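Getting the Counter Back: Small Kitchen Tips for the Stretch Around the Toaster

I have been promising to write up the counter for months now, ever since I finished the piece on the cupboard under the sink, and a few of you have been very patient about it. So let's get going!
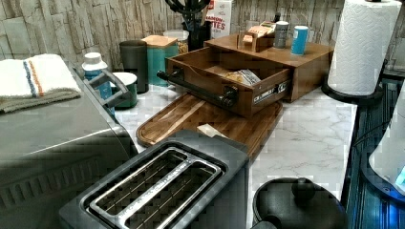 The counter is the hardest part of a kitchen to keep tidy, I think, for the plain reason that everything lands there first. Mail, groceries, lunch things, the bag of chips somebody opened and clipped shut. When we moved to Adville I had more counter than I'd ever had in my life and I filled it in 14 days. What follows is what I've worked out since then, in no special order, and you should feel free to skip the parts that don't fit your kitchen.

Give snacks a drawer of their own. If you're short on built-in drawers (we have 3, and one of them is all batteries and string), a wooden organizer box with a drawer in it does the job nicely. Small packets are miserable in a cupboard. They slide behind the flour and you find them the following October. In a drawer you pull the whole lot toward you and pick. I like a good chunky handle on the front, the pipe kind with the round fittings, as you can get hold of it with floury hands. A little metal label plate is a nice touch too, though everybody here learned where the snacks were without one.

Use the top of the box. A box with a flat lid gives you a second story, and I keep light things up there: a small caddy for packets, a shaker, a canister or two. Keep the heavy jars down on the counter itself. I once stood a full jar of sugar up top and the drawer stuck every time I pulled it until I moved the jar off again.

Tall things go at the back. Canisters, the jar you refill every week, the holder with your spoons and spatulas. I line them up along the backsplash and try to leave a finger's width behind them so a cloth can get through. Textured stone tile is lovely to look at and a nuisance to wipe, by the way. A soft dry brush gets the dust off the ledges far better than a sponge does, and then you can go over it with a barely damp cloth.

See-through jars are for the things you run out of. I used to want everything matching and solid-colored, and then I'd be halfway into a recipe before I discovered I was down to a spoonful. Now the things we use most go in clear glass, and the pretty colored canisters hold whatever we get through slowly. Write the date on a bit of tape on the bottom. I also tear the cooking directions off the bag and tuck them inside the lid.

Cutting boards with a raised rim make good trays – and they're heavy enough to stay put. If you've got one with a groove along the edge, so much the better for catching drips and crumbs. When it's time to cook, though, it does have to be cleared and washed, so don't park so much on it that you never bother. For wooden boards I use hot water, a little dish soap, and then I stand them on edge to dry. Oil them when they start to look thirsty. I use the Skurnis board oil, mostly out of habit, and any food-safe mineral oil will do you just as well.

Now, towels. I know how handy the top of the countertop oven is for a towel, and I've done it for years myself, but please get in the habit of lifting them off before you switch it on, and keep the side vents clear while you're at it. The top gets a great deal hotter than you'd expect. Ours is happy at 300 degrees for reheating, and even then I wouldn't want cloth on it. A hook on the end of the cabinet holds two towels, one for hands and one for dishes, and if they're different colors people will usually grab the right one.

Toasters want a little room as well. Pull yours out from under the cabinets when you use it, unplug it, let it cool, and empty the crumbs once a week. If yours has no crumb tray, turn it over above the sink and give it a gentle shake. Stainless tops show every fingerprint, and a drop of vinegar on a soft cloth takes care of that – wipe with the grain on anything brushed.

Next time I'll get to the spice situation, which has gotten away from me a bit.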